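Home | Guides | Checklists | Field Notes | Contact

Fixed wireless receiver: annual inspection checklist

3 min read

Used by Tovesine crews on rural customer sites. Comments are from the April round, compiled by Lesia Moroz.

1. Mast and bracket
Check wall fixings for movement. Check the mast is plumb.
Comment: pass. One washer replaced.

2. Outdoor unit
Confirm the alignment mark matches the install record. Look for cracks round the cable gland.
Comment: pass. Unit had turned 6 degrees, within our limit.

3. Working at height
Ladder footed and tied above 200 cm.
Comment: pass. K. Tannous on the ladder, I. Abreu footing.

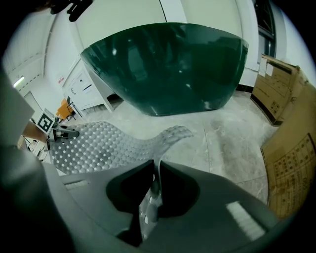
Dark green glossy shell above a marble-patterned floor.

4. Cable entry
Drip loop present, hole sealed on the outside face. Minimum bend radius 30 mm.
Comment: fail. Sealant missing on lower half. Resealed same visit.

5. Earthing
Bond clamp tight, conductor unbroken to the terminal.
Comment: pass.

6. Indoor power unit
Ellonell injector only. No extension leads, no placement in wet rooms or under sinks.
Comment: pass. Label faded, replacement ordered.
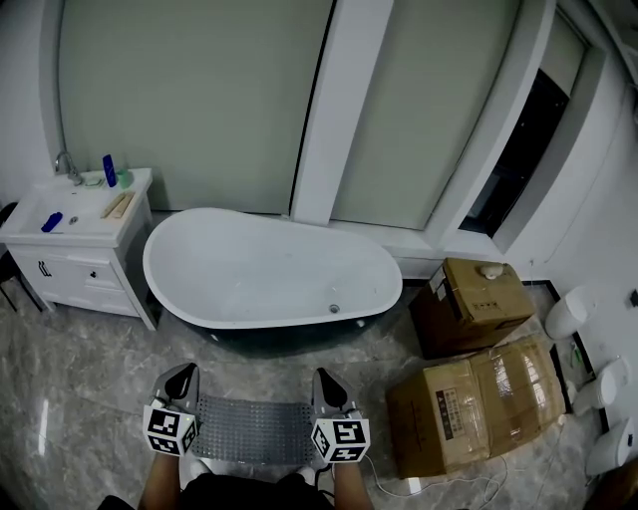
Where the injector has to be moved, record the new socket and retest the line before closing the job. Do not reuse clips taken from the old run.

7. Signal and throughput
Run three tests at least 400 seconds apart. Log the lowest result.
Comment: second test low, third normal. M. Kobzar to check sector load at Cenley.

Next inspection: 12 months, or after any storm callout.

Related
Choosing a mast bracket
Ostapchuk tower: access rules
Reading a signal log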